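Sunday, October 15, 2023

Money diary: the pension man rings back 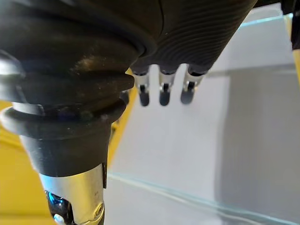

Black rubber and chrome, close up.

Woke at six with the electricity bill on my mind, which is a poor way to start a day off. Made tea, opened the spreadsheet, shut it, had toast, opened it again. The bill is £160 for the month and the supplier's letter calls this "in line with your expected usage". Expected by whom? I spent most of July with the windows open and nothing switched on but the fridge, and they were taking the same sum then. So I'm in credit, they have my money, and I'm meant to be pleased that it will "smooth out the winter". I could smooth out my own winter, thank you, in my own account, at whatever miserable rate of interest the bank is offering.

Wrote to them. I don't expect a reply before the week is out and I don't expect to like it.

The bigger matter is the pension. I've been going back and forth on whether to move my old Skiltov pot, the one from my first proper job, into the Fuleo plan I pay into now. Everyone I talk to says to put it all in one place. It sounds so tidy that I mistrust it. When I ask why, I get "so you can see it all together", and I can already see it all together, because I have a spreadsheet with two rows in it. Adding up two rows is not what is standing between me and a decent retirement.

The adviser from Fuleo rang on Friday and was very friendly. He called me by my first name nine or ten times, and used the word "journey" before I'd found my glasses. He said the transfer was free. I asked what the yearly charge would be afterwards, and there was a bit of rustling, and he said it was "competitive". I asked for the number. He said he'd pop it in an email. The email came last night, and it has a picture of a couple on a beach in it and no number.

I went looking myself this morning. It's in the key facts document, on a page you only reach if you ignore the large green button twice. As far as I can work out, on the sum I'd be moving, I would pay £85 a year more than I do at present. In return I get an app. The old scheme has no app. It has a letter every spring, on paper, with my name spelt wrong, and it has never once tried to sell me anything.

£85 doesn't sound like much, and I suspect that is how they get away with it. But it goes up as the pot goes up, every year until I stop, and whatever they take isn't there to grow either. I did the sum three different ways and didn't care for any of the answers. I also know that my sums rest on a growth rate I picked out of the air, just as theirs do. They print theirs in a nicer typeface.

Rang Diane Lévesque after lunch. She moved all hers two years ago and is glad she did. I asked whether she was paying more or less than before and she said she had no idea, but it was a great weight off. I can see there's something in that. She sleeps and I'm up at six with the electricity. All the same, I'd want to know what the weight off was costing. She told me I'd argue with a cash machine, then asked if I'd looked at what I'd lose by leaving, and I said of course, and then had to go and look, as I hadn't.

Glad I did. Page 17 of the Skiltov booklet says there's a small guaranteed amount attached to the early years, and that it goes if you transfer out. It's one sentence, under a table, and I read it four times. The Fuleo man hadn't mentioned it. To be fair to him he may not know about it, but then what was the "full review of your existing arrangements" that he said he'd done? I've written down three questions for him and I'm going to ask for the answers in writing. If he says "journey" I'll put the phone down.

Then the emergency fund. The books all say three to six months of spending, and I've never seen one that explains where the three or the six came from. Mine stands at £1770. By the three-month rule that's a failure, and by the rule I lived under in my twenties, when the emergency fund was a jar, it's riches. I had a go this afternoon at working out what an actual emergency would cost me: boiler, car, tooth, a train to my sister's at no notice. I could manage two of the four in the same month. Not the boiler and the tooth together. I'd have to keep my mouth shut and wear a coat.

I'll put a bit more in each month, I think, though I won't pretend to a target. Every time I've set a target I've hit it by moving money from somewhere else and then moving it back.

Had a look at Seok while I was at it, the savings app that rounds up your shopping and puts the pennies aside. The reviews are so happy that I went straight to the bad ones. There's a monthly fee for the version that does anything useful. If I'm reading it right you'd want to buy an awful lot of milk before the rounded pennies covered the fee. Jikard does much the same with no fee, but wants to read all my bank transactions, and the page on what it does with them is as long as a novel and less clear. Left both alone. I have rounded myself up by hand this week, which came to very little, and cost nothing.

Also cancelled the film subscription. It asked me three times whether I was sure, then offered me half price, so what was I paying full price for all this time? I was cross enough to say no to the half price too, and now it's Sunday evening and there's nothing on. Might have been hasty there.

Supper was the end of the soup. I keep coming back to that guaranteed amount. It isn't large. But I was one signature from giving it up, for the sake of an app and a man being pleasant to me on the phone, and I'm supposed to be the careful one. Makes me wonder what I signed when I was twenty-four and in a hurry. There's a box of it all on top of the wardrobe.

To do: chase electricity. Send the three questions. Ring Skiltov about the guarantee and get them to spell my name properly. Get the box down, but not tonight.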